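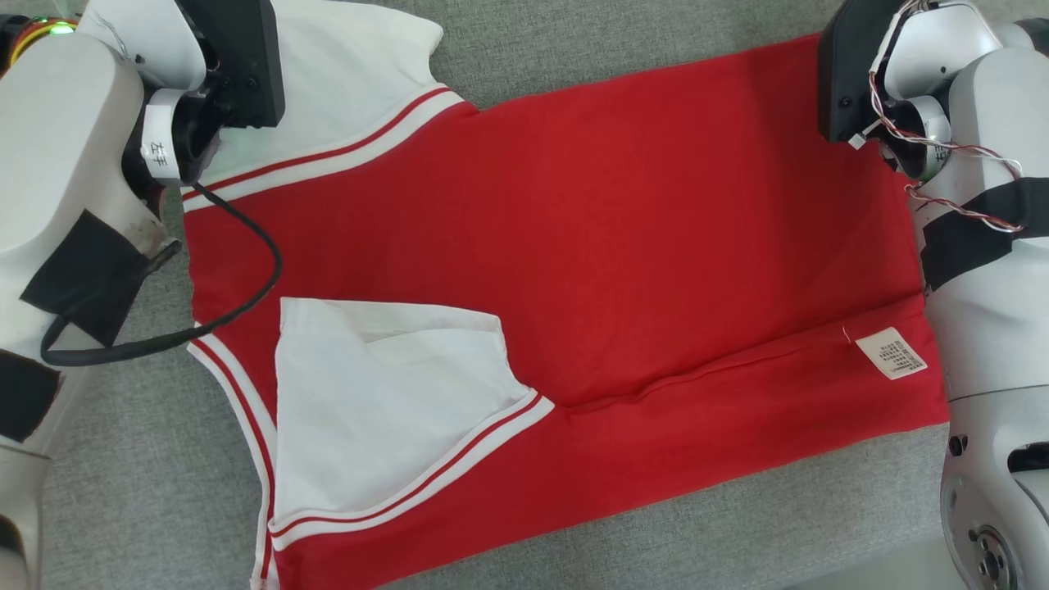

Po-yen Huang told me under my last post that I should stop reading spec sheets and ask people who have lived with the Wamia two-arm kit, so that is what I'm doing, with thanks for the nudge.

Is the Wamia worth the money for handling clothes?

We do costume hire, mostly dance and school shows, and I'd dearly love some help with laying things out and folding them. Brasell are offering the kit on a 14-day trial for 300, which comes off the price if you keep it. The spare finger set is extra. What worries me is trim. So many of our pieces have bands sewn along the edges, and I can't tell from the brochure whether the fingers will take hold of just the edge or grab half the garment with it. I'd also be working on a padded surface at first - does that matter? 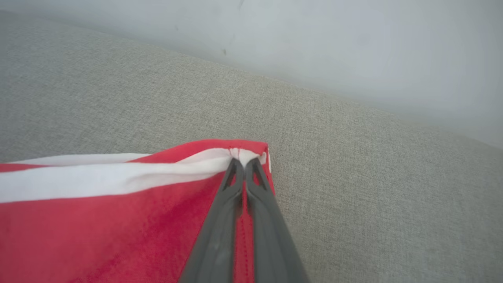 Fingers closed on the white trim at a corner

Any experiences very welcome, good or bad!
Drudwood
Apr 25, 2023

Po-yen Huang
Glad you asked! We've had ours since August and I'm fond of it, though it does want patience. Edges are the part it does best, to my mind. The narrow tips will take a small pinch of a hem or binding, and a bit of give underneath helps, as the tips can press down slightly before they close. Big loose pieces are harder work. If one layer has folded over on another it may well pick up both, and you'll find yourself smoothing things out by hand before you start it off again. Do keep an eye on your cables too, and leave enough slack for both arms to reach right across. I'd take the trial, and I'd bring your most awkward costume to it, not a tea towel.

Weidemann
too dear. a folding board does the job

Guest
We did the trial and sent it back, but in fairness to Brasell they were lovely about it and the refund on the spare fingers came through in 3 days. It was simply too slow for us, with 700 pieces going out in a busy month. For a smaller shop with delicate things I can see the appeal. Ask them who pays the return carriage, it wasn't clear on our form.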